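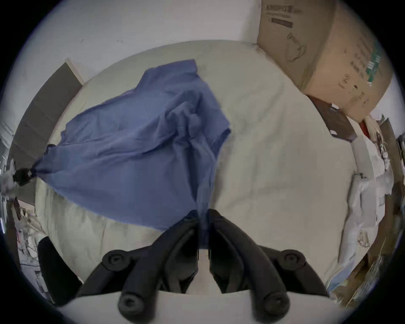 Dunstan Group, garment handling by demonstration
Minutes, 8 June 2026
Chair and notes: Anahera Kereama

1. Minutes of the last meeting
Agreed without changes.

2. Shirt demonstrations
Great progress! The shirt set now stands at 1,031 demonstrations, past the 1,000 we set ourselves in March. All were done by hand with the hand-held grippers, and the folds are getting smoother with practice (you can really tell when you play early and late ones back to back). Thanks to everyone who gave up their evenings.

Anahera went through 41 that need a second look. Most have the same trouble: the demonstrator pinches too much cloth at once, and the fabric twists instead of lying flat. Agreed to keep them but tag them, so that Metumar can train with and without.

There was a lively talk about long sleeves. Some like to straighten both sleeves before the first fold, others fold the body over and tuck the sleeves in after. Both work nicely by hand. Agreed to stick to sleeves first for the next batch and see how the arm copes.

3. Remote control trial
Ekska has the remote control station running, and those who tried it loved it. It is slower than showing the task by hand, but you feel straight away what the arm can't reach. Two sessions to be booked on soft sheets, where the fingers tend to catch the bedding along with the shirt.

4. Zivel playback tool
Now lets you step through a grasp one moment at a time. Very handy for spotting late finger closing. Request: a notes box beside each clip.

5. Actions
Anahera: tag the 41, send the list to Metumar.
Ekska: book the remote sessions.
All: sleeves first, small pinches, slow release.

6. Next meeting
Same room. Towels will be on the agenda, and we can't wait to get started on them.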